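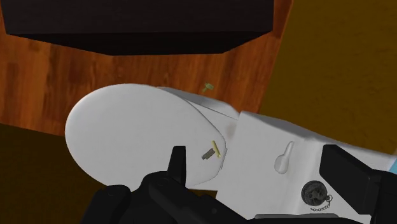

Diary / Home and Machines

Tue 27 September

Rain all day. I worked from the kitchen table until four and then gave the rest of the afternoon to the bathroom tasks, which I had been putting off since the weekend.

The question I keep writing down in here is whether a machine can do a chore from start to finish in an ordinary house. I asked it in May about laundry and got as far as towels. Now it is toilets. Unnur Riis at Skindusent sent me the Wokham simulator build last week, and her note said to start with the toilet because everyone else starts with the dishes. So I did. The rendered toilet is plain white with a rounded lid, and the tank has a round dark plug in it with a bead chain. The gripper is black and has to come in from close by. A small yellow piece with a gray block on one end sits near the back of the lid, and that piece is what I spent most of my time thinking about.

When I clean my own bathroom I pick up whatever is lying on the lid without deciding to. Then I wipe, then I lift the lid, then I do the rest. A machine has to be told or has to learn that the small thing comes first. If it lifts the lid with something on it, the thing slides down behind the tank and you have a second job. I did that myself with a comb in the spring and had to fish it out with a coat hanger.

I read through the run notes that came with the build. There were 2000 attempts at the first task, clearing the lid, and 1372 were marked as done. Unnur wrote in the margin that a done mark means only that the object left the lid. It does not say where the object ended up. I wrote back asking for a second column. If my nephew cleaned the bathroom and swept everything onto the floor I would not call it done.

Lifting the lid has its own notes and they are longer. The lid is smooth and curved at the edge, and a finger that comes in too high pushes down on it. People get a fingertip under the rim and don't think about it. The chain I would leave alone for now. Thin things that hang and swing are hard, and I have not seen anyone do them well, in software or out of it.

Called Grornard at five about the rental arm. They still want a full month paid ahead and the wait is 18 days. The man on the phone said they rent mostly to shops that need parts moved from one tray to another, the same tray and the same part all day. He had never been asked about bathrooms. He said the shop customers are happy, and I believe him. A tray does not change between Monday and Friday. My bathroom has a different set of things on the lid every morning, and the mat is never where I left it.

So my answer for tonight is the same as in May, with a little added. For shop work of the tray kind, yes. For a toilet lid in a simulator, most of the time. For my toilet, no. I would let a machine try it if I could stand in the doorway, and at that point I may as well hold the cloth.

Bundgaard emailed the invoice for the workstation, 3766 with shipping. That is more than I planned and I will have to move the dentist money. Wrote to ask if they can split it over two payments.

Cleaned the real bathroom after supper. Need more sponges and a new brush, the old one is losing bristles. Tomorrow I will read the lid notes again from the beginning and send Unnur my list.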